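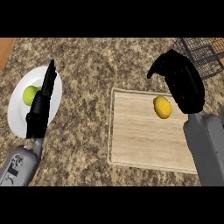

*Plate on a granite countertop, rendered, seen from above.*

12 Sep 2019

The shuffleboard table has been in the basement for two winters and I have finally leveled it properly. What follows is mostly a record for myself, with enough detail that someone with the same kind of table could follow it. The table is a secondhand Drenmont, the long home model, bought from Mirjana Zupan when she moved out of Tarville. It came with eight weights, one of which has a cracked cap, and no manual.

The problem was drift. A weight sent slowly down the middle would finish about a hand's width to the left by the far end. Sent from the other end, it drifted right, so both errors were toward the same wall. That pointed to the table and cleared my wrist, which Fidelina Cuervo had been blaming for months.

## Measuring first

I started with a carpenter's level laid across the playing surface at five stations: both ends, the center, and halfway between. The bubble was inside the lines at four of them. Most people stop there. A carpenter's level is good enough to hang a door and not good enough for this, as a weight on fresh wax will respond to a slope that barely moves the bubble.

I borrowed a machinist's level from Fouad Abdelaziz. It is short and heavy and has a ground base, and it takes a while to settle. I wiped the surface down first, then put a sheet of plain paper under the level at each station so the base would not pick up old wax. At each station I took a reading, turned the level end for end, and took it again. If the two readings disagree, half the difference is the level's own error. His was off by half a division. I wrote both numbers down and averaged them.

The results, across the width:

- Near end: low to the left, one division
- Quarter: low to the left, two divisions
- Center: low to the left, three and a half divisions
- Three-quarter: low to the left, two divisions
- Far end: level

So there were two faults. The near end was tilted, and the middle was twisted more than either end. The first is a leg problem. The second is in the board or in whatever holds the board up.

## Legs

The cabinet stands on two pedestals with two levelers each. The levelers are threaded steel with a flat foot and a jam nut. Three of the four jam nuts were loose. The fourth had never been tightened at all, judging by the paint on the threads.

The slab floor slopes toward the drain. I had known this and ignored it. The left foot at the near end was sitting on the edge of a patch where the slab had been cut for a pipe, and the patch is softer than the rest. I moved the table toward the stairs by the width of one foot so that both near feet stand on the original slab. Moving it took two people and furniture sliders. Do not try it with the board in place if you can avoid it. I could not avoid it.

With the table moved, I raised the left near leveler a quarter turn at a time, waiting a few minutes between turns. The wood takes time to follow. If you read the level right after turning, you will chase your own adjustment back and forth for an hour. I know because I did that last year.

Once the near end read level I went back to the far end, which had changed slightly, corrected it, and went back to the near end again. It took four passes. Then I tightened all the jam nuts with the foot held still in a second wrench and checked everything once more. Tightening had shifted one corner by half a division. I loosened it, set it half a division the other way, and tightened again.

## Climate adjusters

Under the board are steel cross-braces with a bolt and nut at each side, fixed to the underside of the playing surface. Most full-length tables have them in some form. Tightening pulls the edges and the center relative to each other and makes the board more or less cupped. A slightly cupped board is what you want, since weights should tend to stay on. A crowned board throws everything into the gutters.

Mine has four. I checked the cross-section with a straightedge and feeler gauges before touching any of them. The board was concave at both ends by a sensible amount and nearly flat at the center, with the left side of the center brace hanging loose. I could turn the nut with two fingers. That accounted for most of the three and a half divisions.

I snugged it by hand, then gave it one eighth of a turn with a wrench. That was all for the first day. The rule I was given is to make small adjustments and leave the table alone overnight, and it holds up. In the morning the center reading was down to one and a half. Another eighth of a turn and another night brought it to half a division, and I left it there.

I marked each nut and its brace with a paint pen so I can see if anything backs off. I also put a cheap humidity gauge inside the cabinet. Munder, where I bought the wax, suggests keeping the room steady through the year, and their clerk told me that most of the boards he sees are damaged by one dry winter next to a furnace. My furnace is on the other side of a stud wall. I have moved the dehumidifier to the far corner, where it no longer blows along the board.

## Cleaning and wax

With the board level I stripped off the old wax. Dry cloth first, then silicone spray on a clean cloth, wiped the length of the board and never across. I do not use water or household cleaner on the finish. The gutters got the vacuum. There was a surprising amount of wax under the carpet strip at the near end, and one dime.

I let the silicone sit overnight and then put down a medium-speed wax. Fast wax on a home table is unpleasant. The weights arrive before you have finished thinking about them. I shake it from shoulder height in two long passes and do not spread it by hand.

## Testing

Latifa El Sherbiny came over and we sent 100 slow shots down the center line, 50 from each end, recording where each weight stopped relative to the line. Her record-keeping is better than mine. We used the same weight for all of them and added wax once, at the halfway point.

The average finish from the near end was left of center by less than the width of the weight's rim. From the far end it was right of center by a little less than that. It is still the same wall, so some tilt remains, but it is smaller than the scatter in our shots. A few shots near the end of each batch slowed early, where we had worn a track in the wax.

I could take out the last half division at the center. I am going to wait until the heat has been on for a few weeks, as the board will move anyway when the air dries out.

## Parts and open items

The cracked cap is still cracked. Nutsugah sells replacement caps, but the thread on my weights is finer than the one they list, and I have asked them for a sample. Nabila Amrani has an older set of weights with what looks like the same thread, and she is going to measure hers.

The fourth leveler has some rust and should be replaced. I have the size written on the inside of the cabinet door, next to the level readings. The scoreboard at the far end is still held on with one screw.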